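Home | Contents | Chapter 4 | Chapter 5 | Glossary

Last updated: 2022-05-08

Chapter 5: Email Lists and the People on Them

I put off writing this chapter longer than any other in the book. Email is the part of marketing my students roll their eyes at (I can see you from the front of the room!) and I used to roll mine too. My first real job was at Comholm, a small mail-order kitchen shop, and on day one my boss Ilse Cuypers handed me a spreadsheet of 2,000 addresses and told me to "do something with it." So I wrote one cheerful message, sent it to every single address, and went to lunch feeling terrific.

When I got back there were 31 replies. Most of them asked who we were.

We'll come back to that spreadsheet several times, so keep it in mind.
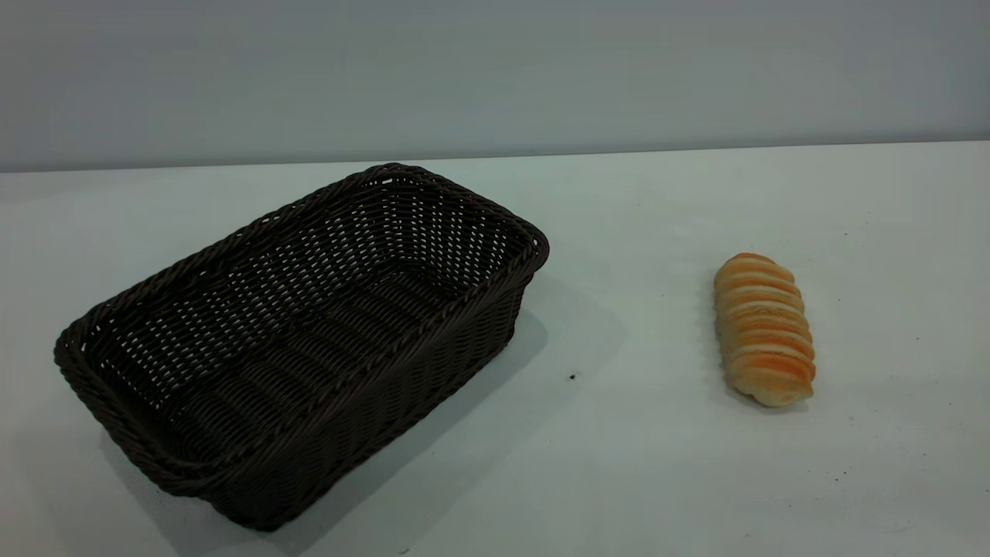
What is an email list, as marketers use the term?

It's a record of people who have agreed to hear from you, along with whatever you know about when and how they agreed. A pile of addresses with no record of permission is a contact file, and you should treat it very differently.

The Comholm spreadsheet was a contact file. Some of the addresses came from old orders, some from a prize drawing years earlier, and a whole block had been copied off business cards. I didn't ask, and I should have, before I wrote a word.

What I did next was Yavuz Karaca's idea. He ran the warehouse and had more sense about customers than I did. He suggested we pick out the people who had ordered since January and write only to them, about something they might want. That left us with 200 names, which felt tiny to me. I remember arguing with him over it by the loading door.

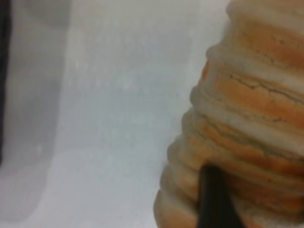 The small list did better on everything I knew how to measure back then: more opens, more orders, fewer angry notes. Part of that was plain luck with the timing, and I'll be fair about that in section 5.3, where we look at why one good send doesn't prove much. Still, it got me interested in splitting a list into groups, or segmenting, and that takes up most of this chapter.

We'll start with permission and how to ask for it on a sign-up form. Then comes the welcome message, which I think beginners rush. After that we'll work through a longer case, a bakery chain called Simham that mailed every day for a month and then had to win back the readers it wore out. Have your notes on open rates from Chapter 4 handy for that one.

5.1 Asking for permission

Let's begin with the form itself. Pull up any store you like and find the box where it asks for your email.

Contact the author | Copyright Ustham Press | Back to top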